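Gasterlow College
Convocation Venue Inspection: Checklist and Comments
Murakami Hall, main floor, stage and robing rooms
Completed by: Mirela Assunção, Events and Ceremonies

Items are marked OK, Fix or Hold. A Hold means the area stays closed to graduates and guests until it has been looked at again. Comments follow each item where there is something to add.

1. Main entrance and lobby
Doors open outward, unobstructed: OK
Power-assist door, east side: Fix
Comment: Opens fully but closes too quickly for someone using a walker. Facilities to adjust the closer before rehearsal.
Floor mats flat and taped: OK
Coat check counter clear of the exit route: OK

2. Seating, main floor
Centre aisle width kept along full length: OK
Chairs ganged together in rows: Fix
Comment: Row 2 on the left is missing its clips at the aisle end. Spare clips are in the Deltier storage cage.
Accessible spaces marked, companion chair beside each: OK
Graduate seating block, 56 chairs: OK
Comment: Programs go on the chairs after the fire walk, not before. Last year they ended up on the floor and people slipped on the covers.

3. Stage
Stairs, both sides, handrails firm: OK
Ramp, stage left: Hold
Comment: The top plate rocks when weight is put on the outside edge. Grakow supplied the ramp and has been asked to send someone. Honorary degree recipients are to use the stairs or the rear corridor until the ramp is signed off.
Edge tape visible from centre stage: Fix
Comment: Worn through in front of the lectern. Use the white tape, the grey doesn't show under the lights.
Lectern secured, cables covered: OK
Mace stand stable: OK
Chancellor's chair, legs clear of the riser joint: OK
Comment: Moved slightly toward the back. Position is chalked.
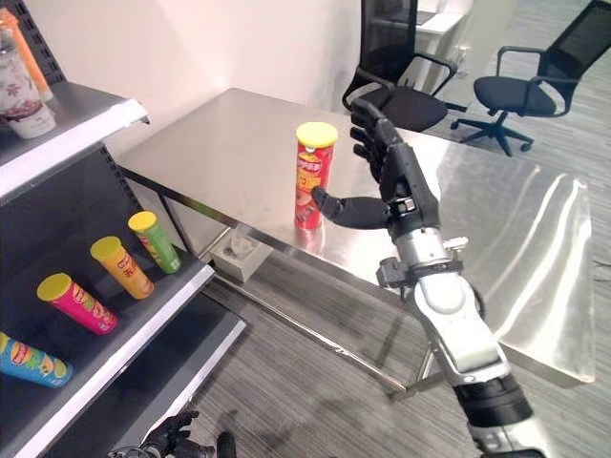 Gasterlow, April

Second part of the inspection, carried out once the lighting crew had left the building.

4. Robing rooms
Rolling racks on locked casters: Fix
Comment: 2 racks will not lock. Swap them for the ones in the basement, or wedge them.
Hoods sorted by faculty, boxes off the floor: OK
Steamer unplugged when unattended: Fix
Comment: Found plugged in. A sign has been put up beside the outlet.
Mirror fixed to wall: OK

5. Lighting and sound
Overhead fixtures, safety cables attached: OK
Comment: Checked from the catwalk with the house technician.
Speaker stands weighted: OK
Cable crossing, side aisle: Fix
Comment: Needs a second length of cable ramp. The cover stops short of the wall.
Hearing assistance receivers charged: OK

6. Emergency
Exit signs lit: OK
Extinguishers tagged and in date: OK
First aid kit, backstage: Fix
Comment: Gloves and cold packs to be restocked.
Marshals briefed on muster point: to be done at rehearsal
Comment: The muster point is the lawn on the library side. The parking lot is no longer used.

Recheck
All Fix items to be cleared by 4 p.m. on rehearsal day. The ramp needs a separate signature from Facilities. Send completed sheets to the Ceremonies office and keep a copy in the stage manager's binder.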